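Workthorpe student team moves to two-handed tasks ahead of regional round

We use cookies to remember your settings and measure traffic. Accept all | Manage preferences

The robotics club at Workthorpe Technical College has moved its manipulation project from one arm to two and will enter the open tabletop class at the Jodgate regional round in April. The class is new to the event. Six teams have registered.

The project started last fall as an elective in the mechatronics program. In the first term, students worked with a single arm and a two-finger gripper, picking up blocks and placing them in trays. That work covered calibration, coordinate frames and basic motion planning. The current setup uses two arms with multi-fingered hands, and most of the effort has gone into grasp control and into keeping the arms out of each other's way.

Under the Jodgate rules, each team brings its own station and runs a fixed sequence of household and packaging tasks. A run lasts 10 minutes. Judges supply the objects on the day from a published list, which includes cups, tubs, jars, soft pouches and folded cloth. Teams may fasten one fixture to the table before the clock starts. After that, any contact between a student and an object ends the task at zero points.

Scoring is weighted toward placement. A completed pick earns a small base score, and a placement within tolerance earns the larger share. Dropped objects can be retried if they remain within reach of the arms. Deformed containers are penalized by degree, with a crushed container scored the same as a drop.

The penalty for deformation has shaped much of the club's work this term. Thin-walled plastic containers give little resistance before they buckle, and the position of the fingers matters as much as the closing force. Early grasps pinched the container between the thumb and two fingers near the rim. The wall folded inward and the container rotated out of the hand. The team now uses an enclosing grasp, with the fingers coming over from above and the thumb closing underneath, and limits motor current in two stages. The first stage stops at light contact. The second adds a small amount of force after the controller has confirmed that all the commanded fingers have stopped moving.

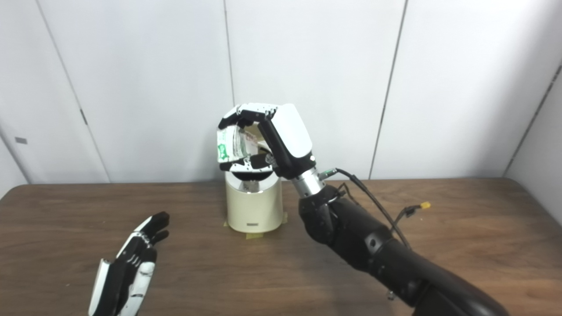

Clear plastic raises a separate problem on the sensing side. The depth camera returns sparse or incorrect values on transparent surfaces, and the club's first detector often placed the container several centimeters behind its true position. The students retrained the detector on color images and dropped depth for transparent objects. Height above the table is now estimated from the known size of the container and corrected by contact during the approach.

Training data comes from teleoperation. An operator drives both arms through the task while joint positions, hand commands and camera images are logged together. The club has recorded 3,761 attempts this term, of which 1,279 passed review and were kept. Attempts were discarded for dropped frames, operator pauses, objects leaving the view and inconsistent starting poses. The last category was the largest. The team has since added a scripted home position that both arms must reach before recording can begin.

Review is done by hand. Two students watch each attempt independently and mark it as usable or not, and a third resolves disagreements. The course staff considered an automatic filter but decided that the reviewing had teaching value, particularly for students who had not yet operated the arms.

The learned policy runs on a desktop computer beside the station. It predicts short segments of motion for both arms and is queried again before each segment ends. A separate safety layer, written by the students in the first term and extended for the second arm, checks every segment against joint limits, table height and the distance between the two hands. Segments that fail the check are replaced with a hold command. In practice runs, most holds occurred during handovers, when the hands approach each other over the middle of the table.

The control software is built on Vomden, an open framework used in several of the college's lab courses. The club wrote its own driver for the hands and plans to release it after the competition, along with the current-limiting code and a subset of the reviewed recordings. Documentation is being prepared as part of the course grade.

Fixtures were another area of revision. The club's first solution was a printed bracket with four screws, which held well but took too long to install and required holes in the table. Tape was adopted as a replacement. It can be laid down quickly, leaves the tabletop intact and is permitted by the rules as long as it does not touch any object the robot must lift. The station is re-checked for alignment after each session, and the fixture position is re-taught if the measured offset exceeds the team's limit.

Cable routing remains open. Hand cables need enough slack for full wrist rotation, but loose cable can drag across the table and disturb objects. The team is comparing an external loop with a sleeve strapped to the forearm. The sleeve gives a cleaner path but has reduced wrist travel in one direction, and it makes connector changes slower. A decision is due before the hardware freeze.

Funding for the second arm came from the college equipment budget and from Mendonça Automation, which also lends the club a torque tester. The arms will stay with the mechatronics program after the event and will be used in the introductory control course next year.

The club meets in the mechatronics lab on Tuesday evenings at 6:30. Membership is open to students from all programs. Prior programming experience is not required, but new members must complete the lab safety module before operating the arms. Visitors can watch practice runs from the bench area outside the marked work zone.

The Jodgate round is open to the public. Tabletop runs are scheduled for the afternoon, following the mobile robot heats.

Comments (4)

benchvise_ed
Does the deformation penalty apply if the container springs back? We had a tub that dented during the lift and popped out again after placing. The judge at our practice event wasn't sure.

torque_and_tea
@benchvise_ed As I read the rule sheet it's judged at the end of the task, so a tub that recovers should be fine. I'd email the organizers and get it in writing.

mkl_lab
Interested in the hand driver. Will it include the two-stage current limit, or is that in a separate package? We're on a different framework and would only need the limiter.

oldservo
For the cable question, try a flat spring guide at the wrist with the loop on the outside. We used one on a smaller arm and kept full rotation. You do have to replace the clips now and then.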